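Why do brushes have bristles?

Have a look by your bathroom sink. Lots of brushes probably! A hairbrush, toothbrushes, maybe a nail brush. They all do one job - getting into gaps that your fingers are too fat for.

Bristles are thin and bendy. Push one and it springs back. Put loads together and they can reach between hairs, or between teeth.
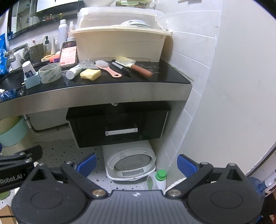
Sponges work another way. No bristles, just holes. Tiny ones, hundreds. Water creeps into the holes and stays there untill you squeeze. Try it over the sink please, not the carpet.

**Toothbrush bits**

- Head: small, so it fits right at the back
- Bristles: most are nylon, a kind of plastic
- Handle: long enough to keep your knuckles out of your mouth

Stand toothbrushes up in a mug, heads at the top. Water runs down and air gets round them. Germs like damp places. 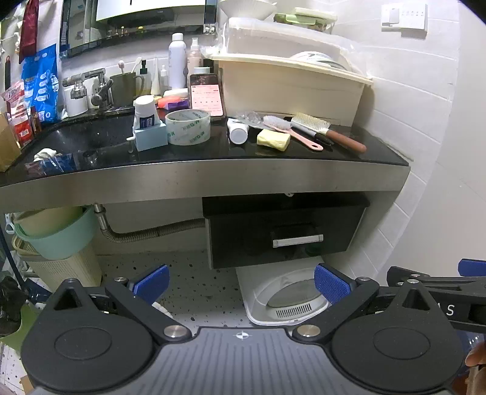 Now toothpaste. It has very fine gritty stuff in it, which helps the bristles rub the sticky layer off. That layer is called plaque. Say it "plack". A blob the size of a pea is plenty.

Next job - go and find 5 things in you're bathroom that clean something. Draw them. Bristles, holes or neither?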